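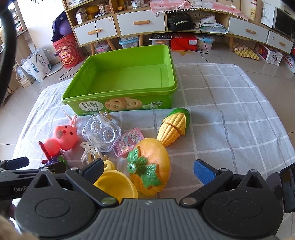
Start position for a sort-into-box task: hand-held gripper over the grid cloth, toys in front, empty green box behind.

Setting Up and Recording a Tabletop-Style Sorting Task on the Floor

Applies to: hand-held gripper, two fingers, wired
Guide revised 12/22/25

This guide covers the rules we apply at Stavusura when recording pick-and-place demonstrations in furnished rooms. It assumes the gripper has been calibrated and that you have a task card. For calibration, see the Dralamby setup guide.

1. Define the work area

Spread the cloth flat on the floor and smooth out folds, working from the center. A printed grid is preferred. It makes drift in the camera pose easier to spot during review, and it gives you a reference for resetting objects between episodes. Do not change cloths within a batch.

Keep a clear margin of 45 cm on the side where the operator kneels. Furniture beyond the cloth may stay where it is. Background clutter is allowed and does not need to be tidied, but it must not be moved until the batch is finished.

2. Place the container

Put the target container at the far side of the cloth, open side up. It must be empty at the start of every episode. Turn any printed face the same way each time. If the container slides when an object is dropped in, put a non-slip pad under it and write this in the batch note.

3. Lay out the objects

Group the objects between the container and the operator. Mix shapes and surfaces: a soft squeaky toy, a hard clear case, a small card box and a rounded plastic toy such as a pumpkin are a reasonable spread. Objects may touch. They may not be stacked unless the task card says so.

Two-part toys need a decision before recording. A toy ear of corn that separates into halves is either one object or two. Record the choice in the batch note and keep to it.

Check each object against the limits:
– Narrowest graspable side no wider than 50 mm
– No exposed blades, pins or glass
– No liquid inside, including in contact-lens cases

4. Route the cable

Run the gripper cable out to the side of the operator's dominant hand and leave enough slack for a full reach to the container. The cable may appear at the edge of the view. It may not cross the object group or lie between the fingers. Other cables on the floor should be kept off the cloth, and taped down wherever the operator has to step.

5. Inspect the gripper

Before the first episode, and again after every 50 episodes:
– Open and close the fingers fully. Both sides should move evenly.
– Check that the rubber pads are seated and free of dust.
– Look for play at the pivots and rivets.
– Confirm that the gripper screen shows no warning.

Replace a pad that has lifted at a corner. Do not glue it back.

6. Record

Start with the fingers open and the container in view. Hold still for two seconds, then begin. Pick one object at a time, lift it clear of the container rim, and release it inside the opening. Avoid throwing, pushing or scooping.

If an object is dropped on the cloth, pick it up again and continue. If it leaves the cloth, stop and mark the episode as failed. Failed episodes are kept – do not delete them at the station.

7. Review

The Kovon checker rejects an episode if the container leaves the view for too long or if a hand enters between the fingers. In the September batch of 2413 episodes, 449 were rejected, mostly on the first rule. Holding the gripper slightly higher during the approach corrected most of these.

Household items at the edge of the view are acceptable. Faces, mail and documents with readable personal details are not. Remove them before the batch starts, and check again from gripper height, where lower shelves come into view.

Related pages: Gisler naming rules for batch notes; Pad replacement; Task card format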